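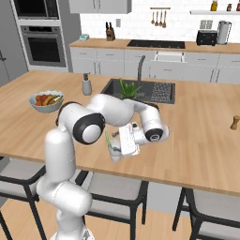 Elsa Skjelbred wants it on the record that she asked for the grip hold test to be moved ahead of the speed test back in the spring, and that if it had been, the drop would have shown up on day one. Fair. It is moved now, see section 3.

CELL SAFETY CHECK, KITCHEN TASK, SIM AND BENCH
Site: Clirncombe, upstairs lab
Arm controller: Hesteo
Task set: Myklebust (cup with straw, carry and place)
Reason for check: dropped cup after protective stop, cup landed on bench edge, arm kept closing on nothing
Check done: Sunday, started 7:40 am
Status at end: NOT released for full speed. Sim ok to run.

Marks used: OK / FAIL / N/A / REDO. Comments go under the line they belong to, please stop putting them all at the bottom.

1. BEFORE POWER

1.1 Bench E-stop, button turns and releases clean
OK
1.2 Second E-stop by the door
OK
Comment: label has peeled again. Works fine, just no label. New label ordered.
1.3 Base bolts, torque marks lined up
OK
1.4 Cable at wrist, connector seated, no strain with wrist turned both ways
FAIL then OK
Comment: connector on the bench arm had backed out a bit. Pushed home, latch clicks. Not sure it was fully latched before the incident, no one wrote it down. It sticks out right where the hand comes down near the bench so it's the first thing to get knocked. In sim the connector has no collision on it at all, so sim will happily drag it through a bowl. Ticket open.
1.5 Finger pads, wear and grease
REDO
Comment: left pad shiny. Swap before next bench run.
1.6 Floor clear, stools out of reach of the arm
OK
Comment: stools pushed back past the tape. Same question for the sim kitchen, stools there are tucked under the island right next to the base. Doesn't hurt anybody in sim but don't copy that layout to the bench.

2. STOP BEHAVIOR

2.1 E-stop at rest
OK
2.2 E-stop in slow move, no load
OK
2.3 E-stop in slow move, cup in hand
FAIL
Comment: here is the fault. Arm stops, brakes good, but gripper drops to zero force for a moment and then closes again hard. Cup is gone by then. Repeated it and got the same thing. Hesteo controller cuts the tool supply with the motor supply and brings it back on its own. It should hold, and it should wait for a person before it does anything else with the fingers.
2.4 Protective stop (push on forearm), cup in hand
FAIL
Comment: same as 2.3. Fingers closing unasked after a stop is the safety part of this. The cup is only a cup. Keep hands out of the jaws after any stop until tool power is off at the switch.
2.5 Restart needs a deliberate reset
Arm: OK
Gripper: FAIL
Comment: see above

3. GRIP HOLD (moved up, was section 5)

3.1 Hold empty cup, arm still
OK
3.2 Hold cup with straw in, arm still
OK
Comment: straw leans, doesn't matter.
3.3 Hold cup, slow carry just above the counter
OK in sim, REDO on bench
Comment: pads first, 1.5
3.4 Hold cup through a stop
FAIL bench. OK in sim.
Comment: this is why we missed it. Sim keeps the grip force on through a stop becuase it has no idea the supply is cut. 1,000 sim carries looked fine and told us nothing about this. Need a "tool power lost" event in the sim. Dallau say they can add it to the test script, no date yet.
3.5 Grip lost is detected and reported
FAIL
Comment: log shows the event as code 61, "object held", after the cup was on the floor. Finger gap says closed, software reads closed as success. Has to check the gap against the cup width.

4. SPEED AND REACH

4.1 Slow speed limit holds
OK
4.2 Full speed
N/A
Comment: not run. Not running it untill section 2 is clean. Please don't ask again this week.
4.3 Reach limit, arm can't get past the tape
OK
4.4 Hand pointing down, clearance to the bench
OK
Comment: tight with the low cup but it clears.

5. LOGS AND PAPERWORK

5.1 Incident log saved
OK
Comment: run 1,835. Copied to the shared drive, don't rename it.
5.2 Controller settings backed up
OK
5.3 Last check sheet on file
FAIL
Comment: July sheet has section 2 ticked straight down with no comments, and 2.3 was done with an empty hand. An empty hand can't drop anything. Wording on 2.3 and 2.4 now says "cup in hand" so it can't be read both ways.
5.4 Everyone on the bench has read the gripper warning
REDO
Comment: two signatures missing

TO DO BEFORE RE-CHECK

Separate supply for the gripper, or hold on power loss. Hesteo have the log.
Finger pads both sides, not just the left.
Clip on the wrist connector so it can't back out.
Gap check against cup width.
Sim event for tool power lost, then rerun the Myklebust set with it on.
Door E-stop label.

COMMENTS ADDED AFTER

Re 2.3: tried with a heavier cup, drops sooner. No surprise. Stopped there.

Re 1.4: swapped in the spare cable to rule it out. Fault still there with spare. So connector is a real problem but a seperate one, don't close both on the same ticket.

Re 3.5: Elsa asks that code 61 not be used in any success count until fixed. Agreed. Older counts to be marked as unchecked.

Bench switched off at the wall, tag on the switch. Tag comes off at re-check.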